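May 5, 2020

I rewrote the target picker in Flarnow, my planner for the house simulator. The old one from March chose the nearest object and got stuck whenever two were close together.
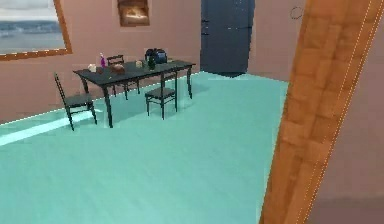
Dining table in the sim, green bottle beside the box.

The new one scores every object first, then plans a path. I ran 1021 episodes overnight and 10 ended with no valid plan – all of them timeouts.
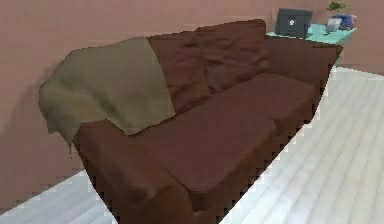
Next is the cost map. It still treats soft things like blankets the same as hard edges, and I want 2 separate layers for those.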